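Part 3: Setting up your table for a tasting supper

Right, you've got your guest list and you've picked your soups (if you haven't, go back to Part 2, I'll wait). Now for the bit I enjoy most, which is getting the table ready. I've run these suppers in Irlow every October for years and I've made every mistake going, so please steal my method and skip the mistakes!

What you need before you start

A table you can walk right round
A tray for each pair of guests
One bowl, one plate and one spoon per person
Cups and saucers for the coffee at the end
A kitchen timer
Plain bread, water, and pencils for the score cards

3.1 Clear and level

1. Take everything off the table. Yes, the fruit bowl too.

2. Wipe it down with warm water and a drop of washing-up liquid, then dry it properly with a clean tea towel.

3. Put a glass of water in the middle and crouch down to look at it. If the water slopes, fold a bit of card and tuck it under the short leg. My table needs two folds at the window end and none anywhere else.

4. Choose a pale surface or a pale cloth if you can. Soup colours look truer against it, and you'll spot drips straight away.
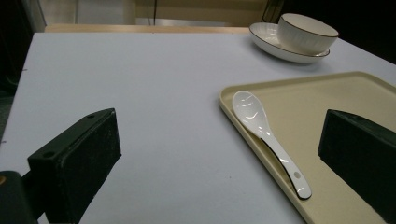

Sadia Sandhu wrote in to say she never bothers with the glass of water and uses a marble instead, let go in the middle to see which way it runs. She's been doing it that way in Stetden without a single spilt bowl, and I must admit it's quicker, but I always lose the marble under the dresser.

Note: if you're joining two tables together, level each one by itself first and then push them up against each other. Doing it the other way round had me on my hands and knees for 40 minutes.

3.2 Lay the places

1. Set the trays out first, with a good hand's width between them. You want room for elbows.

2. Put the plates down next, then the bowls on the plates. Warm the bowls beforehand in a low oven for 20 minutes, and don't stack them in there or the middle ones stay cold.

3. Spoons go on the right, pencils on the left. Left-handed guests can swap them over themselves.

Caution: bowls straight from the oven look exactly like bowls that aren't. Use a cloth every time – I've still got a mark on my thumb from the year I didn't.

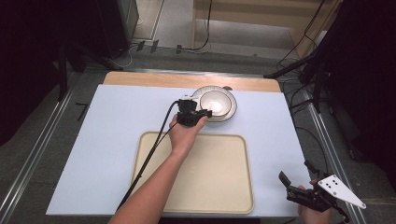

3.3 Number the soups

1. Write a number on a sticky label for each pan and stick it on the lid handle, well away from the heat.

2. Keep the list of which number is which in your pocket. Don't leave it on the worktop! Bayu Hartono read mine upside down while he was supposedly fetching the salt, and gave his own leek and potato top marks.

3. Serve a small ladle each, no more. People will ask for more. Be firm until the scoring is finished, and then they can have whatever they like.

4. Set the timer between soups and pass the bread and water round while it runs. Eight minutes suits us, though a chatty table might want ten.

Note: start with the mildest and finish with anything that has chilli or smoked fish in it. I once put a curried parsnip second and everything after it might as well have been hot water.

3.4 Coffee and the count

1. Put the kettle on as the last soup goes out.

2. Collect the score cards before you bring anything else to the table, or they'll get coffee rings on them and you won't be able to tell a 3 from an 8.

3. Move the bowls to the kitchen and lay the cups and saucers in their place. Have the milk in a jug at each end so that it isn't travelling up and down all night.

4. Add up the scores twice. Last time the winner finished on 79 and Unnur Hviid wanted a recount, which is her right, and it came out at 79 again.
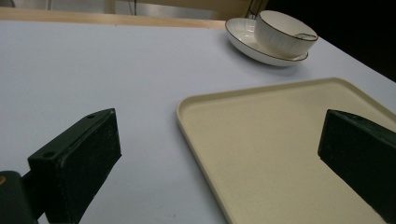 What if two soups tie for first place?
Serve a spoonful of each again, in fresh bowls, and go by a show of hands. The cooks don't get a vote.

3.5 Before you go to bed

1. Soak the pans. Anything with lentils in it sets like cement by morning.

2. Let leftovers cool, then get them into lidded tubs and into the fridge. Write the soup number on the tub as well as the name.

3. Copy the scores into your book so you've got them for next year.

Part 4 covers the score cards themselves, with the layout Fahad Farooqui drew up for us and the shorter one I use when there are children at the table.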